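Gripper fault at Collcombe

The hand-held grippers at Collcombe were taken out of use for 8 days in April after a finger worked loose during a shift. Wyn Skyrme of the Rendari project noticed that the jaws no longer closed evenly and stopped work. No one was hurt.

The fault was traced to a screw that had backed out of its hole. That gripper had logged more than 2,000 closes since its last check – the limit was meant to be 1,500, but the log sheet had not been kept up. Three other units had screws below the set torque.
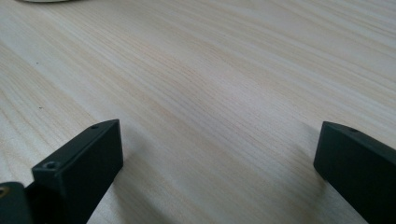 Gripper fingers open over the tabletop.

All units are now checked at the start of each shift. Report any play in the fingers to Wyn before carrying on.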